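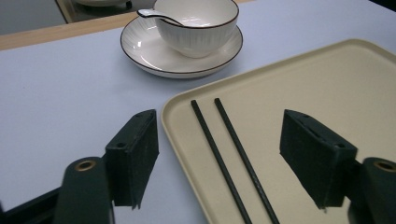
Bowl on its saucer with a spoon inside; chopsticks laid parallel on a tray.

A tray setting is a table arrangement for one diner in which part of the tableware is carried and used on a serving tray. The usual pieces are a bowl, a saucer, a short-handled or long-handled spoon, and a pair of chopsticks. The bowl may stand on the tray or on the table behind it.

Trays for this purpose are mostly rectangular, with rounded corners and a low raised rim. The rim keeps chopsticks from rolling off and holds small spills. Bowls with a ribbed outer wall are easier to grip than smooth ones, and a dark line at the lip – often repeated on the saucer – marks the pieces as a set. The Gratent pattern, introduced in March and sold in 102 shapes, is of this type.

Chopsticks are placed side by side with a narrow gap. The spoon is either left in the bowl, handle over the rim, or set down on the saucer.

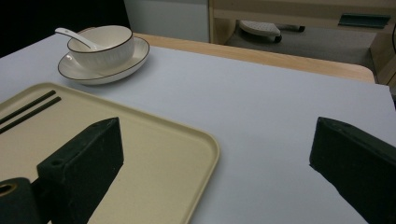
Prapai Saengthong objects to leaving the spoon in the bowl, arguing that a long handle is easily caught by a sleeve and that the saucer is the proper place for it. Bradley Hartley accepts both positions, provided the handle points away from the chopsticks. The Korkeck handbook gives no rule on the matter.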